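The Basin in the Room
Why the washstand is returning to the shared interior, and what is asked of those who furnish it

For most of the last century the basin was kept behind a door. It belonged to the bathroom or the cloakroom, and the furniture of work and company was arranged elsewhere. The interiors now being fitted at Mestport take a different view. In the large ground-floor room of the Bronik building, a vanity counter stands in the open with a desk beside it, and the people who use the one are seldom more than a few steps from the other.

The arrangement was drawn up by Neville Entwistle, who has advised on the furnishing of public and shared rooms for 19 years. His brief from the building's owners was short. They wished for a place in which hands could be washed, small articles rinsed and a bottle filled without anyone leaving the company of others. They did not wish it to look like a kitchen.

"A kitchen tells people that food is on the way," Mr Entwistle observes. "A washstand makes no such promise. It asks only that it be kept clean." 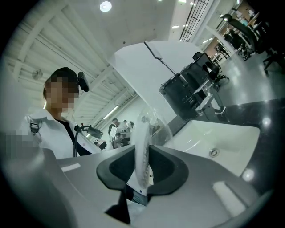 The question of colour occupied the early meetings. Pale counters were considered first, as being safe, and a sample in cream was laid out for the whole of May. It was found to show every cup ring. The final choice was a black marble pattern with white veining, set against a plain white rectangular basin. Dark surfaces have their own demands. Limescale dries on them as a grey bloom, and a polished finish reflects each lamp above it. Mr Entwistle accepts both as the cost of a counter that has some presence in a bright room.

The basin is of the simplest sort, with straight sides and a small round drain. Tudose, the firm engaged for the fitting, had proposed a shaped bowl standing proud of the surface. This was declined on practical grounds. A raised bowl gathers dust at its foot and takes up height that a seated person, or a child, may not have to spare. The lower rim also leaves the counter useful for setting things down, and in a shared room things are set down constantly.

Upkeep

The building's written guidance on the washstand runs to a single page, pinned inside the store cupboard. Its main provisions are given below for readers who have a similar fitting in their care.

Wipe the counter with a soft cloth and warm water at the close of each day, and dry it at once. Abrasive creams are not to be used on the polished surface.

Rinse the basin after use and lift any fibres or paper from the drain by hand. A plunger is kept for blockages and should be tried before any chemical cleaner.

Keep no more on the counter than is in regular use. One clear bottle at the back edge is sufficient; spare supplies belong in the cupboard.

Return bins to their places before the floor is mopped, and see that cables are coiled and lifted clear of the tiles.

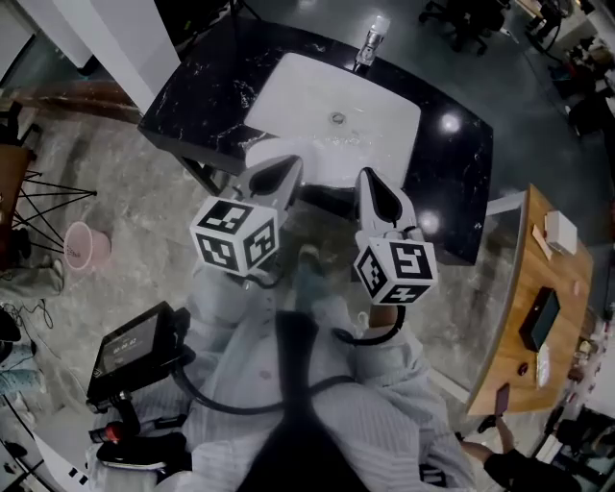
The floor and what stands on it

Grey marble-patterned tile was laid beneath and around the vanity so that splashes could be dealt with by mop. It is a cool surface underfoot, and there were requests for a mat. These have been resisted — a damp mat beside a basin is a poor neighbour to a desk — but the matter is to be looked at again at the review on 26th November.

The furniture nearby was chosen for lightness of tone. The desk has a light wood top with a white edge, and a second table, on black wire legs, also has a top of wood. Against the dark counter they prevent the corner from becoming heavy. Basov, who supplied the cupboard and its shelving, quoted £1399 for the work, and a further £250 was put aside for hooks, trays and bins.

Two points remain unsettled. The first is the storage of paper goods, which suffer if kept too near water and are forgotten if kept too far from it. The second is the towel. Cloth is pleasant and must be laundered; paper is convenient and fills a bin by noon. For the present the building provides both, and a record is being kept of which is used.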